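Open evening at the Drulden workshop

Members who came to the September open evening will know most of this already, but several people asked for a write-up and there were more names on the waiting list than places. Twelve of us went over to Drulden in two cars and a van, and were met at the side door by Stuart Oakley, who looks after the picking work at Tinine.

The firm moved there from Tenstead two years ago. Its main business is still repairs to packing lines, and the front half of the building is given over to that. The robot work goes on at the back, in what used to be the paint store. Stuart gave us a short talk over tea first, which covered safety, where to stand, and why the bench is set up the way it is. Then we went through in two groups.

The job they are working on is called Ventura. The aim is to have one arm take mixed objects out of a bin, one at a time, without being told beforehand what they are or how they are lying. Stuart said that picking up the same part from the same spot was settled long ago and that most factories do it every day. A heap of unlike things is harder. A bowl on its side gives the fingers very little to close on, a banana peel changes shape when touched, and see-through plastic is difficult for the cameras to make out at all.

We watched for most of an hour. Anyone expecting speed would have been let down, as the arm pauses over the bin before each attempt and moves slowly on the way down. I found the pauses useful, as they gave Stuart time to say what it was about to try. He was right more often than not.
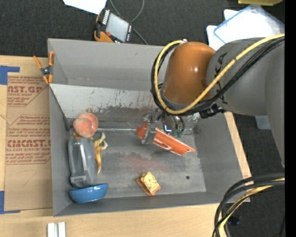

Photo: Bradley Staniforth

Bradley took his picture with a long reddish-orange piece in the gripper and the peach-like item, the peel and the blue bowl still lying along the left side of the bin. The bin floor has had a good deal of use, as the scuffs show. Stuart told us the same bin has been on the bench since the start of the project, and that they have no plans to change it while the tests are running.

The count stood at 1,478 picks when we arrived. That figure takes in every attempt, good or bad, and each one is logged with a note of what went wrong if it did. The commonest fault is a grip too near one end, so that the object swings and is dropped on the way up. The next is two objects coming up together. Stuart said he would sooner have a full record of the failures than a short film of the good ones, and he showed us some pages from the log, which were plain reading but thorough.

Questions went on past 7 and had to be cut short. Someone asked whether the arm learns from its mistakes as it goes along. It does not, at least at present. The records are gathered up and used to retrain the software between runs — usually overnight — and the new version is tried the next morning against the old one. Another member asked about cost and was told that the arm itself is the smaller part of it, with staff time well ahead.

There was also some interest in whether the method would suit the sorting of returned goods. Stuart thought it might in time, for firm objects of a middling size, but he would not put a date on it. Clothing and anything in a loose bag are outside the scope of Ventura.

Our thanks to Stuart and his colleagues for staying late. Tinine has offered a second evening for those who missed out, again limited to 12. Please give your name to Bradley Staniforth if you would like to go, and say whether you can offer a lift. Flat shoes are required in the workshop, and long hair should be tied back.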